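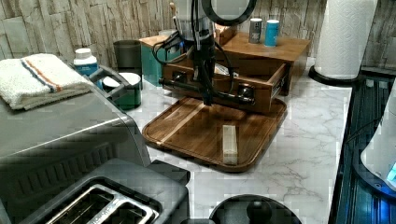

The arm at work over the wooden tray on the kitchen counter.

Questions and Answers About the Kitchen Arm
For staff of Golosine, all shifts
Updated 4 Nov 2019

This page collects the questions staff have sent in since the arm was announced in May. If yours is missing, send it to Dilek Dağdelen in the staff office or leave it in the box by the time clock.

What is the arm for?
It does tray work: picking up small items, setting them on a tray, moving them from the tray to another spot on the counter, and opening and closing drawers. It is being set up on the same kind of counter we use every day, with the toaster, the paper towels and the rest of the usual things left out. Pundora, the company that supplies it, wants it to work in a normal kitchen and we asked for the same.

Will anyone lose their job?
No positions are being cut because of the arm. Golosine has put this in writing through the end of next year. After that it will be reviewed with everyone else's staffing, and we can't promise more than that today. If the answer changes, you will hear it from your manager before it appears on this page.

Will my hours change?
For most people, no. The early prep shift will start half an hour later once the arm is handling tray setup by itself. Paid hours stay the same, and the half hour moves to the end of the shift. If you have child care or a bus schedule that makes this hard, talk to Dilek before the new schedule is posted.

Which tasks stay with people?
Anything with a knife, anything hot, all tasting, all packing of customer orders, and all allergen checks. The arm does not use the toaster or the ovens. Cleaning the counter is also still ours.

What does the arm do well, and what does it do badly?
It is steady, and it will repeat the same move all day. It has trouble with soft items, with anything wrapped in thin plastic, and with things that have been pushed up against the back wall. It is slower than a person at nearly everything. During the trial it completed 2,474 tray moves. Those were practice moves and none of the items went to customers.

Who is allowed to run it?
Only people who have finished the training. At the moment 13 of us have. The training takes two half days, is paid at your normal rate, and is held at the Joltotow kitchen. You do not need any computer background. Touran Zarei teaches it and she will tell you in advance what to read, which comes to a few pages.

Is there extra pay for running it?
Yes. Trained operators get the same shift premium as line leads for the hours they are signed on to the arm. It shows up as a separate line on your pay stub. If you were signed on and the line is missing, bring the stub to the office.

Do I have to take the training?
No. Saying no does not go in your file and does not affect your hours. People who work at the next counter do have to take the short safety talk.

Is it safe to stand next to?
Stay out of its reach while it is moving. If you need something from the counter, ask the operator to pause it, wait until it has stopped, and then reach in. The arm slows down when it meets resistance, but do not count on that. Long sleeves get rolled up and aprons tied at the back. Keep clear of the cables that run down the arm and do not hang anything on them.

What do I do if it drops something or stops partway?
Call the operator. Do not pull the item out of the gripper yourself. If no operator is on the floor, press the stop button and leave everything as it is. Write the time and what it was holding on the sheet. Food that has been on the floor is thrown out, same as always.

Can I move things on its counter?
Yes, it's a work counter. Put drawers, canisters and lids where you normally would. The only thing we ask is that you don't move the tray while a job is running.

Does it record us?
The arm saves its own movements and pictures of the counter area. Hands and sleeves can show up in those. The recordings are not used to measure how fast anyone works or to write anyone up, and managers do not have access to them. Pundora keeps them under the agreement signed with us. A copy of the agreement is in the break room binder under Tabrizi, the name of the project.

Who cleans it?
The operator wipes down the gripper at the start and end of each shift with the food-safe spray. Do not use the oven cleaner on it. Pundora handles everything above the gripper.

Is a second one coming?
It has been discussed for Joltotow. No decision has been made and no money has been set aside.

I think this is a bad idea. Who do I tell?
Dilek, your line lead, or the box. Several changes came from staff who said so, including the rule on recordings and the later start being optional for the first month. You can leave your name off.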